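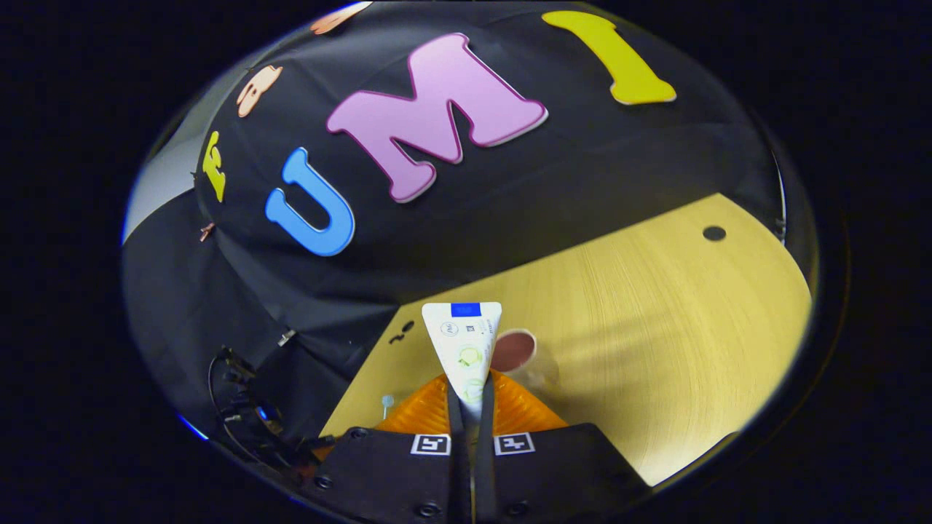
Kapitel 7
Kleinpackungen am Arbeitsplatz: Greifen, Halten, Abstellen

Worum es geht
Beutel, Tüten, Spitzpackungen, Becher. Alles leicht, alles klein, alles im Betrieb ständig in der Hand. Trotzdem entstehen gerade hier die meisten Schäden am Packplatz: eingedrückte Kanten, geknickte Etiketten, umgestoßene Becher. In Kapitel 6 ging es um Kartons, also um Packungen mit Boden und vier Ecken. Jetzt Formen, die nicht von allein stehen.

Lernziele
Nach diesem Kapitel können Sie
- Packungen nach Standfläche, Steifigkeit und Füllung einordnen
- die passende Griffstelle bestimmen
- Druckspuren erkennen und ihrer Ursache zuordnen
- einen Packplatz so einrichten, dass nichts kippt

Vorkenntnisse: Reibung, Schwerpunkt, Grundbegriffe der Packstoffe (Kap. 2 und 4). Wer da unsicher ist, bitte kurz zurückblättern.

7.1 Die Dreieckspackung

Unbequeme Form. Breites Ende, zwei lange Seiten, eine Spitze. Auf der Spitze steht sie nicht, auf der Fläche rutscht sie. Bleibt das breite Ende, sofern es flach genug ist und der Inhalt mitmacht. Bei losem Inhalt gilt: erst aufklopfen, dann hinstellen. Die Füllung verschiebt sich, der Schwerpunkt wandert mit.

Hält man die Packung mit der Spitze nach unten, laufen die Seiten nach unten zusammen. Zwei parallele Backen liegen dann nur auf einem Teil der Seite an. Folge: hoher Druck auf kleiner Fläche, Packung dreht sich weg. Abhilfe schaffen weiche Auflagen, die nachgeben und sich der Schräge anlegen. Rippen in der Auflage verformen sich leichter als eine glatte Fläche gleicher Dicke und halten auch bei etwas Staub noch ordentlich.

Merke: Griffkraft so klein wie möglich, Auflagefläche so groß wie möglich. Klingt banal, wird aber in jeder zweiten Prüfung vergessen.

Wo anfassen? Drei Stellen kommen in Frage.
Seiten unten, nahe der Spitze: sicher gegen Verrutschen, aber das obere Ende pendelt.
Seiten mittig: guter Kompromis, solange die Packung gefüllt ist. Bei halb leeren Packungen beult die Wand ein.
Breites Ende: nur wenn es versteift ist. Sitzt das Etikett dort, besser nicht. Fingerabdrücke, abgelöste Ecken.

7.2 Etikett und Aufdruck

Der Aufdruck gehört zur Ware. Eine einwandfreie Packung mit verschmiertem Etikett kommt zurück, Punkt. Im Betriebsbeispiel Rinthorpe, das sich durch den ganzen Band zieht, wurden in einem Monat 3000 Dreieckspackungen kontrolliert. Ohne Beanstandung: 2451. Der Rest wurde aussortiert, überwiegend wegen Druckspuren und schiefer Etiketten, nur selten wegen undichter Nähte. Die genaue Aufteilung steht in der Tabelle am Kapitelende, damit rechnen Sie in Aufgabe 4.

Praktisch heißt das: Packung so drehen, dass Etikett und Backen sich nicht begegnen. Vor dem Greifen hinschauen, nicht danach. Helle, matte Oberflächen zeigen jede Spur, dunkle verzeihen mehr.

7.3 Nachbarn auf dem Tisch

Kaum ein Packplatz ist leer. Becher, Schalen, Klebeband, die nächste Packung. Ein leerer Becher wiegt fast nichts und kippt bei der kleinsten Berührung, ein voller kippt seltener, macht dann aber Arbeit. Durchsichtige oder milchige Becher werden ausserdem leicht übersehen. Faustregel aus der Werkstatt Winport: eine Handbreite Abstand zu allem, was offen ist. Hoch anheben, seitlich bewegen, senkrecht absetzen. Nie über den Becher hinwegziehen.

Holztische: angenehm griffig, Becher stehen ruhig. Nachteil: Feuchtigkeit, Fasern, Kratzer. Im Lebensmittelbereich deshalb nur mit geeigneter Unterlage und nach den Regeln des Betriebs.

Versuch 7.1: Kippen und rutschen
Material: eine Dreieckspackung (gefüllt), ein leerer Becher, ein Brett, Winkelmesser.
Packung auf das Brett legen, Brett langsam anheben. Winkel ablesen, sobald sie rutscht. Dann dasselbe mit dem Becher. In unserem Vorversuch rutschte die Packung bei etwa 27 Grad. Ihr Wert kann deutlich abweichen, je nach Papier, Folie und Brett. Dreimal messen, Mittelwert bilden, Werte ins Heft eintragen.
Danach: Packung wenden und wiederholen. Ändert sich der Winkel? Notieren Sie auch, wie sich die der Inhalt verschiebt.

Im folgenden Abschnitt 7.4 berechnen wir die nötige Griffkraft. Benötigt werden die Reibungszahlen aus Kap. 4 und das Datenblatt Mendonça im Anhang.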